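Dandsideの卓上スコアボード、使ってみた
2022年10月18日

急いで書いてます。来週また大会で、その前に感想だけ出しておきたい。誤字あったらすみません。

買ったのはDandsideの電子スコアボード、卓上型の小さいほう。うちはバドミントンのサークルで、これまでは布めくり式の得点板。風でめくれる、番号札がなくなる、審判が相手側の札を間違えてめくる。もう限界。

で、5月から使ってます。練習試合、地区の交流戦、社内リーグの審判台。ひととおり出番あり。

まず軽い。本体268グラム。シャトルの筒と一緒にラケットバッグの横ポケットに入る。三脚穴つき。ただし脚は別売り。ここは箱にもっと大きく書いてほしかった。届いてから気づいて、初日はパイプ椅子の上に置いた。低い。後ろの列から見えない。

数字は見やすい。白。体育館の水銀灯の下でも、コート奥のエンドラインから読めた。屋外は別。曇りならまあ、晴れだと手で影を作らないと無理。うちは屋内しか使わないので減点なし。

操作は横のボタン。左の点、右の点、取り消し。取り消しが独立してるのがいい。前に借りたRernenのやつは長押しで取り消しで、押しすぎると全部ゼロに戻る。あれで交流戦の途中、点数わからなくなって揉めた。Dandsideはそれがない。リセットはふた付き。

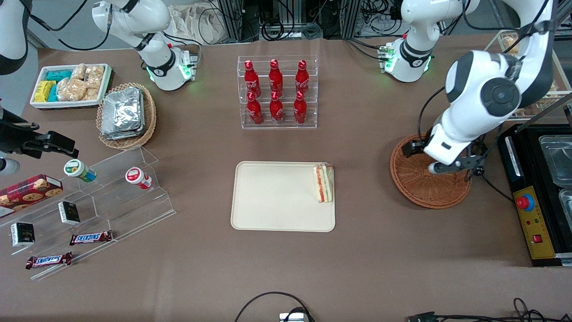

コーラの棚と籐のかご。軽食の台。

サーブ権の表示。ランプが左右どちらかにつく。ダブルスだとどっちの選手が打つかまでは出ない。慣れてる審判なら困らないけど、初めて線審から主審に回った人は戸惑う。パリサ・ホスラビさん(うちで一番審判が丁寧)は結局、紙のスコアシートと併用。「サーブ順だけ紙のほうが早い」とのこと。同意。

チェンジエンズ。ボタンひとつで左右入れ替え。これ最高。めくり式だと札を全部付け替えてたので、インターバルの間ずっとバタバタしてた。今は押して水飲んで終わり。

音。得点のたびにピッと鳴る。初期設定がかなり大きい。隣のコートの人が振り返るレベル。消せます、設定の奥のほうで。説明書の該当ページが見つけにくい。というか説明書の字が小さすぎる。ネットにあるPDFを拡大して読むのがおすすめ。

電池は充電式。満充電から7時間。朝の開会式前につけっぱなしにして、決勝の途中で点滅しはじめた。切れはしなかったけど心臓に悪い。モバイルバッテリーをつなぎながらでも使えるので、一日大会なら最初からつないでおくほうが安心。端子のゴムのふたが固い。爪の短い人は苦労するかも。

スマホ連携。専用アプリのIrisに点数を飛ばせる。試合後に得点の流れがグラフで出る。ここは正直、期待しすぎた。つながるまでが遅い。体育館に人が増えると切れることもある。切れても本体の点数は残るので試合は止まらないけど、グラフには穴があく。クリシュナムルティ・ロボさんは自分の失点の偏りを見て喜んでた。後半の入りで毎回まとめて取られてるのがはっきり出る。そういう使いかたにはいい。速報用には弱い。

耐久性。審判台から一回落とした。床は木、角に小さい傷だけ。表示は無事。シャトルは何度も当たってるけど当然なんともない。汗のついた手で触るのでボタンまわりはちょっと黒ずんできた。アルコールで拭いたらだいたい取れます。

値段。めくり式よりは当然高い。うちは部費から半分、残りは有志。コートを2面使うのでもう一台欲しい、でもすぐには出せない。当面はめくり式と混在。決勝のコートだけ電子、という運用。 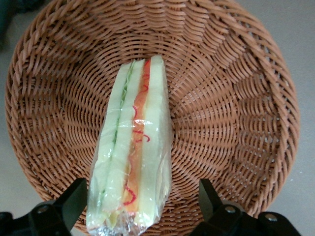 卓球やバレーでも使えますか。
使えます。種目の切り替えは設定メニューにあり、卓球は11点、バレーは25点でセットが進みます。タイムアウトの回数は表示されないので、そこは別に記録してください。

あと細かいこと。セット数の表示が小さい。点数の半分もない。観客席からはたぶん読めない。3ゲーム目に入ってるのに「今どっちが取ってるの」と何回も聞かれた。次のモデルで大きくしてほしい。

ケースは付属なし。うちはシャンティ・エカナヤケさんが古いタオルで巾着を縫ってくれたので、それに入れてる。専用ケースもあるらしいけど高い。Rawatの小型カメラ用ポーチがぴったりという話もきいた、未確認。

サポートに一度メールした。アプリの接続の件。返事は早かった。内容は「再起動してください」だったけど、再起動したらほんとに直ったのでで文句は言えない。

向いてる人。審判を持ち回りでやるサークル、道具を車でなく電車で運ぶ人、屋内メイン。向いてないのは屋外コート中心、あと大きい会場で観客に見せたい大会。それなら据え置き型。

評価は5点満点で4。減点は脚別売りとアプリ。本体だけなら満点つけたい。三脚は手持ちのカメラ用で合ったので、買う前に家の押入れを確認してみてください。アプリの更新がきたら追記しまs。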